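# Household robotics

**Household robotics** is the branch of robotics that deals with chores in the home, such as putting away dishes, wiping counters and folding laundry.
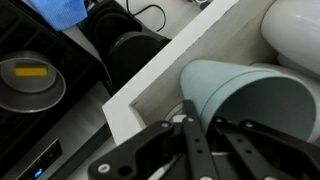 Single-purpose machines, mainly robot vacuums and mowers, have been sold for years. General machines with arms remain mostly in testing. Kitchens are a common test site because the objects vary so much in shape and the storage is tight. A cup lying on its side in a drawer calls for a different grip than one standing upright, and the drawer walls limit how the hand can approach.

## Trials

The Verstead trial, led by Roos Michiels and Nahom Tesfamariam, logged 400 attempts at moving cups and bowls between a counter and a drawer. The arm finished 390 of them, though a person doing the same work was far faster. Results dropped when the team moved to a kitchen the arm had not been trained in – a problem also reported by Neelam Chauhan at Prolleo.

## Shop floors

Factory chores such as bin sorting are further along, as parts and lighting can be kept the same. Wiping, untangling cables and handling cloth are still done mostly by hand in both settings.

## See also

- Grasp planning
- Service robot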